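Parnton Folding Notes – README

A small collection of pictures and written notes on putting clothes away at home, one garment at a time.

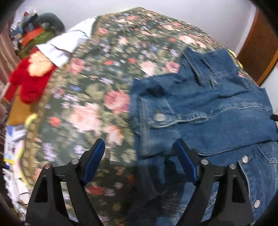 What this is

Parnton began as a shared folder between a few of us who wanted a decent record of how people really handle their laundry at home, on whatever surface they happen to have. Shop tables and white studio backdrops are easy to find. Beds with a busy flowered spread on them and a denim jacket lying half crumpled on top are much harder to come by, and that is how a great many clothes get folded, in my house at least (my mother would never have dreamed of folding anywhere but on the bed).

The full set holds 3106 pictures. Of those, 2676 have a written note to go with them and the rest are still waiting their turn, so please be patient with us if the one you want has a blank beside it.

What is in it

There are 45 kinds of garment, from socks and pillowcases up to winter coats. Denim jackets turned out to be a favorite of mine, and they have their own folder called jackets_denim. The surface under the clothes gets its own column too. We write down the main color and whether there is a pattern, so a dark green spread with pink roses goes in as "green, floral".

How the notes are written

Szu-yu Chu wrote most of the jacket notes and Yu-ting Sin went over them. We try to keep to the words you would use talking to someone in the next room – collar, pocket flap, snap, sleeve, cuff. If a part of the garment can't be seen, we leave it out of the note. A jacket lying with its front opening and chest pockets showing is marked "front up", even when it is rumpled. Faded seams are just part of the denim and do not get marked as wear.

The condition column has 5 values: flat, spread loosely, crumpled, folded, hanging. When a garment could go either way, we pick the one that describes the larger part of it. Remo Zürcher and I went back and forth over "spread loosely" for most of June, and I still think he gives it out too freely, but we have left his entries alone so that the column stays even.

The way we fold a denim jacket

People write in and ask, so I may as well put it down. Lay it front up and smooth it out from the collar toward the hem. Close the snaps, though you can skip the top one if it is stiff. Turn it over, bring both sleeves across the back, and fold the sides in to meet. Then fold the bottom up to the collar. Heavy denim will spring open a little on you, so give it a good firm press with your forearm and put it at the bottom of the pile.

Known gaps

Very little knitwear so far. Plain bedspreads are outnumbered by patterned ones, and the Sevstead homes lean heavily toward florals. The Clendumdale folder has some notes in an older style with no surface column, and Chin-lung Chow is working through those as he finds the time.

Corrections

If you spot a snap called a button, or a quilt called a blanket, do tell us! Put the row number and your suggested wording in the corrections sheet and one of us will get to it.

Lorna Agbayani
Last edited Sep 18, 2018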